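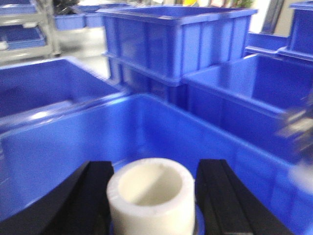

A white sleeve between the gripper fingers at the bin cell in Firarness.

Kovitz has changed the way it looks after the bin-picking cell at its Firarness plant, moving the upkeep of the gripper fingers from a yearly service visit to a short check at the start of each week.

The cell sorts plastic sleeves out of open blue bins for Zarei, which packs them into repair kits for irrigation lines. Kovitz bought the cell from Fumell, an equipment builder, and until this summer left most of the maintenance to Fumell's service team.

That changed in August, after the cell began dropping sleeves on the way from one bin to the next. The plant first suspected the wrist camera and had it calibrated again. The drops continued. A technician then took the fingers off and found that the contact faces had worn unevenly. The left one had lost more material near the tip, so a sleeve gripped close to its rim could tilt and slide out when the arm turned.

New fingers went on the same day. Kovitz has since written its own procedure, which the line crew carries out on Monday before the first shift. The arm is moved to its service position and locked out. The faces are wiped with a dry cloth and checked with a straightedge, and the mounting screws are tested with a torque wrench. The camera window is cleaned last, so that dust from the fingers does not settle on it again.

The check takes 10 minutes. If a straightedge shows a gap on either face, both fingers are replaced as a pair, even when the other still looks good. The plant now keeps seven pairs on the shelf.

After every finger change, the crew runs a test batch of 900 sleeves before the cell goes back to regular work. The gripper's closing position has to be set again as well, using a reference sleeve stored in the control cabinet. Fumell's original manual called for this step only when the whole gripper was replaced. The company said it will add finger changes to the next edition.

Bin placement also came up during the repair. The bins get nudged when they are swapped by hand, and a bin that sits at an angle leaves the fingers less room along the wall. Kovitz has put floor marks down for the bins nearest the arm and plans to try fixed stops later.

Fumell will still service the arm joints and cables once a year. Zarei's current order of 3037 kits is being filled on the regular schedule, Kovitz said.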